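Cook wanted for a lunch club that has run out of excuses

Durkport, part-time, to start in April

The Murninari Lunch Club feeds people who would otherwise eat toast. We meet above the Delura building on Amini Street, up two flights of stairs that the letting agent described as "gentle". We need a cook for three days a week, five hours a day, and we would like one who stays longer than the last one, who left us for a cruise ship and has been sending postcards.

What you would be doing

You would plan, shop for and cook one hot main dish and one pudding each day. There is a vegetarian choice every day, and it may not be a jacket potato. Our members have been very patient about the jacket potatoes. We buy whatever the market has too much of, so you should be able to look at a crate of aubergines on a Monday and still be on speaking terms with them by the end of the week.

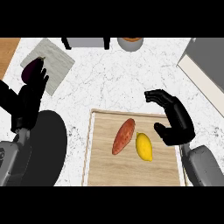
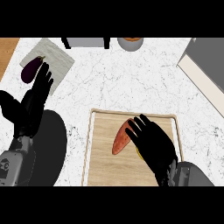

You would also keep the store cupboard in order, label things with the date and not with a question mark, and fill in the fridge temperatures when you read them. The previous log shows the same temperature for six weeks running, which we have chosen to admire.

What we are looking for

Some experience of cooking for a crowd. A big family counts, if they were fussy. A food hygiene certificate, or the will to sit through the course (we pay for it, and for the biscuits). A calm manner with Members Who Used To Cook Professionally, of whom we have almost 5, all with views on salt.

You don't need to be cheerful before ten. You do need to be here by then.

What we offer

Fair hourly pay, paid on time – I do the wages myself, so you will know where to find me. Free lunch, obviously. Leftovers by arrangement. All the knives are sharp except the one everybody likes.

How to apply

Write to Algirdas Priedītis at the club, one page at most, and tell us what you would cook on a wet day with very little in the house. Letters should reach us by 12/11/19. We will ask two or three people in to make us lunch, and we'll pay for the ingredients and your bus fare. Please don't do a risotto. We have had the risotto.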